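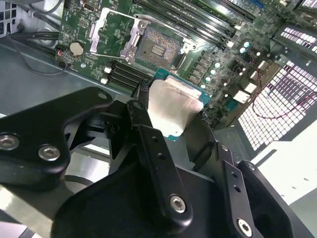 Processor and open CPU socket on a green motherboard.

The Long Field at Garncombe
Esi Nutsugah
Listed 2023-06-02 by Kevin Ó Dálaigh

The Long Field at Garncombe is a book in the Memoir genre written by Esi Nutsugah. It is published by Atinga and contains 237 pages. The text is in English. The edition listed on this page is the paperback. A hardback has not been issued.

The book covers the author's years as a lay reader in a rural parish, from her first appointment to her retirement. It is divided into six parts, each opening with a short passage from the Psalms. Parts one and two deal with training and early duties. Part three is the longest and concerns the closure of the parish school. The remaining parts are arranged by church season and can be read out of order.

Notes are placed at the foot of the page. There is an index of scripture references, but no general index. Place names in the text follow the older spellings, and a table at the back gives the modern forms.

Format: paperback, sewn binding
Pages: 237
Chapters: 61, in six parts
Illustrations: 3 maps, black and white
Language: English
Publisher: Atinga
Category: Memoir, Religion

Reader ratings
Readers found the overall impression of this book to be Reflective. The level of difficulty was given as Easy to Moderate. Most chapters run to three or four pages. Readers using the book for group study should note that it has no discussion questions. A separate study guide by Mahnaz Talebi is due in September and will be listed under its own entry.

Condition and supply
Copies are supplied new. The first printing has an error in the contents page, where part five is given the heading of part four. The text itself is not affected. Corrected copies carry the words "second printing" on the reverse of the title page. Orders cannot be reserved by printing.

Recently added
Letters to a Young Deacon, Etornam Quartey
The Vovunari Hymns: Words and Sources, Nii Akpalu
A Winter in Pimuveck
Bread for the Road: Daily Readings
The Bell Ringer's Daughter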